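Session 8: Care labels, wash counts and other numbers to distrust

Reading before class: the Skusitz chapter on garment lifetimes (skim the tables, read the footnotes).

## 1. Where the claim comes from

Most of you will have met the line that a garment "lasts 80 washes". It turns up in shop leaflets, in council recycling advice and in at least one textbook I used to set. The source, when you dig, is nearly always the Drerport trial. Ask three things of it before you repeat it.

**What was washed?** New cotton T-shirts, all one weight, all from one mill. No elastic, no linings, no zips. Anyone who has owned a pair of shorts knows the waistband gives up long before the cloth does.

**What counted as the end?** A hole you could pass a pencil through. Fading, twisting and bobbling were written down and then left out of the result. People throw clothes away for all of those.

**Who did the washing?** A lab machine, half full, same powder every time. Your own machine at home is stuffed with towels.

## 2. The label as evidence

A care label tells you what the maker is willing to stand behind. It is a cautious statement by a firm that doesn't want complaints. Treating it as a finding about the cloth is a mistake, and a common one in last year's essays.

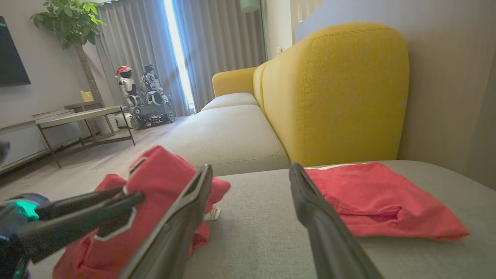

*Fig. 1. Red clothing with a small white tag.*

Hämäläinen makes the same point more sharply than I do. Aatos Hämäläinen compared labels on near-identical garments sold under different names and found that the advice often disagreed. Same cloth, different temperature. He puts this down to habit in the label office. I think he gives the firms too much credit, but his comparison is sound and you should know it.

## 3. Surveys of what people do

The Plokgate survey asked 800 households how often they washed each type of garment. It is quoted as if someone had stood by the machine. In fact each household filled in one form, from memory, in September.

Problems to bring up in the seminar:

- People round to "once a week" when they have no idea.
- One person answered for the whole house.
- Clothes left over a chair for a second wearing had no box on the form.
- The reply rate was 70 per cent, and we are told nothing of the rest.

That third point matters more than it looks. A good share of clothing sits between clean and dirty, on chairs, sofas and bedroom floors, and a form with two boxes forces it into one of them.

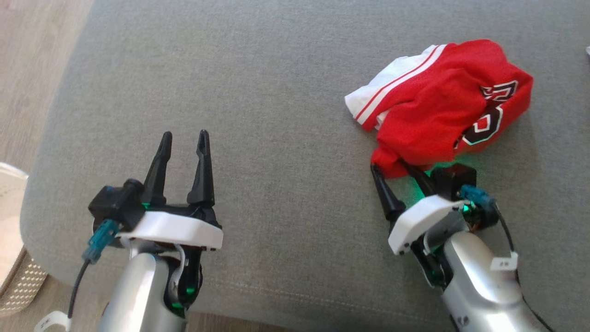 Damasceno tried to repair this with a diary study, where people noted each wearing as it happened. Better in principle. But anyone keeping a laundry diary starts to behave like someone keeping a laundry diary, and the washing figures fell in the first week and crept back up by the last. Damasceno averages the lot. I would have thrown out the first week and said so.

## 4. For the seminar

Find one printed claim about how long clothes last, or how often they should be washed. Trace it back as far as you can. Half a page is plenty. If the trail stops at a web page with no source, write that down and hand it in; it counts as a result.

Please don't bring me the Drerport figure again.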